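De: Evaristo Sorrentino
Para: lista de correo Mesas y Maderas
Fecha: 03/01/2023
Asunto: Re: aceite o barniz para la mesa del comedor

Milagros Salinas escribió:
> Hola a todos. Vuelvo con lo de la mesa, perdonad la insistencia.
> Es la de mi suegra, roble macizo, y el barniz viejo se ha ido
> levantando por la parte de la ventana. Mi marido quiere lijarla
> entera y darle otra vez barniz brillante, como estaba. Yo había
> pensado en aceite, pero tenemos dos críos que cenan ahí todas las
> noches y me da miedo el tomate. ¿Alguien ha vivido con una mesa
> aceitada y con niños a la vez? ¿Y hasta qué grano hay que lijar?
> Kofi me dice una cosa y el de la tienda me dice otra.
> Milagros

Hola, Milagros, y hola a la lista, que hace siglos que no escribo (os leo, eh, os leo siempre).

Yo llevo con la mesa de la cocina aceitada desde que nos mudamos y por ella han pasado tomate, rotuladores, cera de vela y una fondue de la que prefiero no hablar. Y ahí sigue, con sus manchas, pero ahí sigue. El barniz brillante es muy agradecido los primeros años, eso no te lo discuto, pero el día que se abre por un sitio ya te tienes que meter con todo el tablero, que es justo lo que te está pasando ahora con la parte de la ventana. Con el aceite lijas el trozo malo, vuelves a dar y a cenar. Bueno, a cenar al día siguiente.

Lo del grano. Me imagino que Kofi te ha dicho que pares pronto y el de la tienda que subas hasta dejarla como un espejo, porque siempre es la misma discusión. Una vez me empeñé en llegar al grano 500 en un aparador y me quedó una cosa suavísima que no chupaba aceite ni a tiros. Se quedaba todo encima, pegajoso, y hubo que bajar otra vez y empezar casi de cero. Desde entonces paro mucho antes y tan contento. Ahora, en el canto sí que me entretengo un poco más, que es donde apoyas los brazos.

Y siempre a favor de la veta, por favor. Si la lijadora es orbital da un poco igual mientras quitas lo gordo, pero la última pasada yo la hago a mano, con taco, siguiendo el dibujo. El aceite saca todas las rayas que tú creías que no estaban.

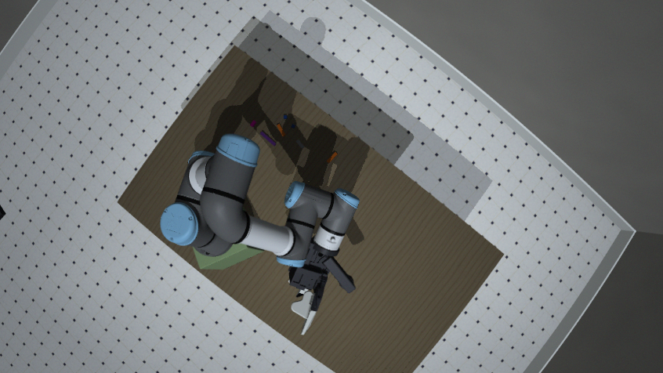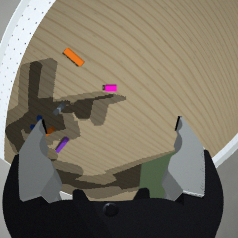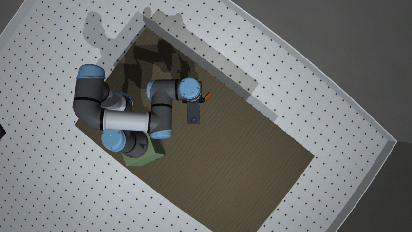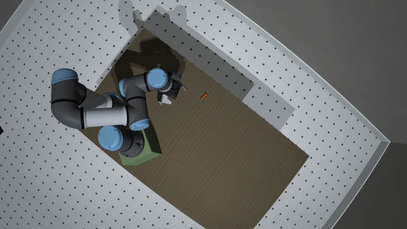

Sigo, que me enrollo. El barniz viejo. Antes de sacar la lijadora prueba con una cuchilla de ebanista en una esquina, que si está tan levantado como cuentas igual te salta en virutas y te ahorras media mañana de polvo. Yo tardé años en comprarme una y ahora la uso hasta para lo que no toca. Hay que aprender a afilarla, eso sí, y las primeras veces te acuerdas de toda la familia del que te la recomendó. Sena Issahaku mandó en June unas notas muy buenas sobre cómo sacarle la rebaba (lo pongo en inglés porque así está puesta la carpeta en el archivo, buscad por ahí).

Sobre marcas, ya sé que Tetteh Ofori es muy de Provum y que no hay quien lo mueva. Yo gasto el de Hillen, el mate, pero tampoco me casaría con él. El Provum me amarilleó un poco en una balda de fresno, aunque en roble ni lo notarías. Compra el bote pequeño del que sea y pruébalo por debajo del tablero, que ahí no mira nadie más que los niños. Con 2 manos finas vas bien, dejando secar la primera lo que ponga la lata y un poco más si en tu casa hace frío. Manos finas de verdad, Milagros, de las que te parece que no has puesto nada! Lo que no se haya absorbido al cuarto de hora, lo retiras con un trapo de algodón.

Y ojo con los trapos, que esto lo repito cada vez aunque se rían de mí: los del aceite se extienden abiertos fuera de casa hasta que estén tiesos, o van a un cubo con agua. Nunca hechos una bola en la basura, que se calientan solos y arden.

¿El tomate? Si lo limpias cuando recoges la mesa, nada. Si se queda toda la noche, te sale un cerco, y ese cerco se va con un poco de lana fina y una gota de aceite. El vino tinto me ha dado más guerra, y lo peor de todo, con diferencia, el hierro — una lata mojada que se quedó un fin de semana me dejó un anillo negro en el roble que todavía se ve si sabes dónde buscar. Eso es el tanino, y contra eso ni aceite ni barniz saltado, así que nada de dejar latas ni sartenes mojadas encima.

Una pregunta mía, ya que estoy. ¿Alguien sabe si el almacén de Zilton sigue vendiendo tablón de castaño suelto? Necesito un par de piezas para un banco y por teléfono no me lo cogen.

Milagros, ya nos cuentas quién gana en casa, si tu marido o tú.

Un abrazo,
Evaristo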